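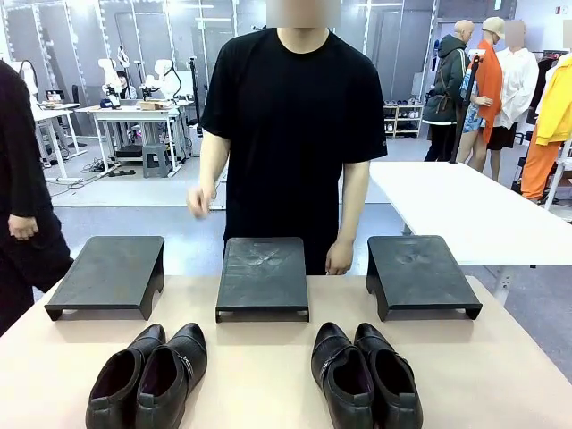

Equipment planning for robot work cells is the process by which a company, school or laboratory decides what to buy, lease or build before a robotic arm is put to work on a handling task. It covers the arm and its gripper, the tables and stands around it, the goods used for trials, floor space, power, and the staff time needed to set up and reset the work. The term is used mainly for small sites, where one budget has to cover all of these.

Scope

A plan is normally divided into capital items and running items. Capital items include arms, controllers, grippers, cameras, worktables and safety equipment. Running items include replacement finger pads, cables, spare parts, software fees and sample goods. Retail tasks such as setting out footwear on display stands tend to have a low capital cost for furniture and a high running cost for samples, as shoes used in repeated trials cannot usually be sold afterward.

Labor is often listed separately. Most handling trials need a person at the table to put the goods back in their starting places between runs. The Davatdale planning guide, a worksheet used by small integrators, treats this as a fixed cost per station and advises against leaving it in general overhead.

Tables and fixtures

Worktables are chosen for height, reach and surface. A plain, light-colored top is common where dark goods are handled, as it gives the cameras a clear contrast. Display stands are bought in matching sets so that one can be swapped for another without changing the program.
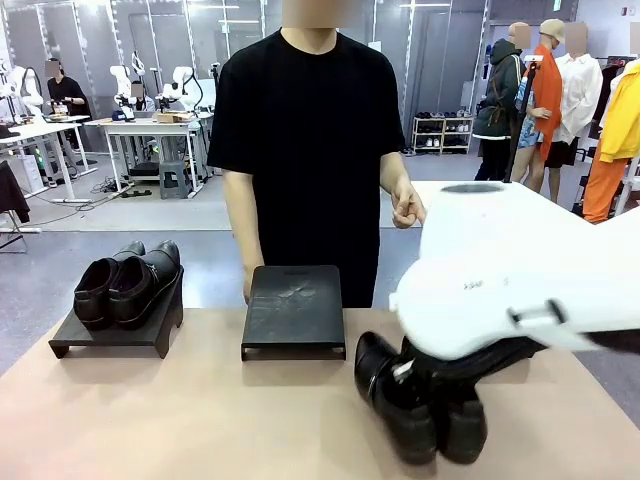

Grippers are a frequent source of budget error. A two-finger gripper suited to boxes may need different pads or a wider opening for shoes, and lifting a pair together asks more of it than lifting a single shoe. Buyers are advised to ask the supplier for a trial with their own goods before ordering. Trunik, a parts distributor, lends grippers for 7 days for this purpose and charges only for shipping.

Floor space

The space needed for a cell is larger than the table. Allowance is made for the full swing of the arm, a walkway behind the table, and storage for goods not in use. Where several stations share a room, cable routes are planned before the furniture is placed. Moving a table after cables have been fixed to the floor was the most common unplanned expense in a November survey by Unnithan, which covered 204 small sites. Almost 200 of them had gone over their first estimate.

Purchase and lease

Arms may be bought outright or leased, usually for 3 years. Leasing suits a site that expects the task to change. Purchase is cheaper over a longer period but leaves the owner responsible for repairs. The leasing firm Pusska includes one wrist camera and one set of gripper fingers with each arm and bills further sets separately.

Wrist cameras and finger pads are best listed as their own lines in the budget. Pads wear quickly when the goods have hard soles, buckles or zippers, and spare sets are ordered with the arm.
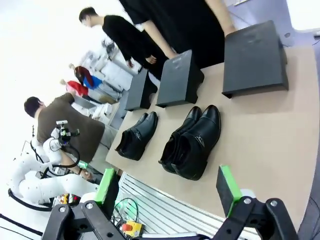
Safety equipment

Every station is budgeted with its own emergency stop within reach of the operator. Other items depend on the speed and payload of the arm and on whether people work beside it. A written risk assessment is usually completed before the order is placed, as its findings can change the layout and therefore the price.

See also

Cost estimation
End effector
Pick and place
Visual merchandising

This page was last edited on 16 April 2021.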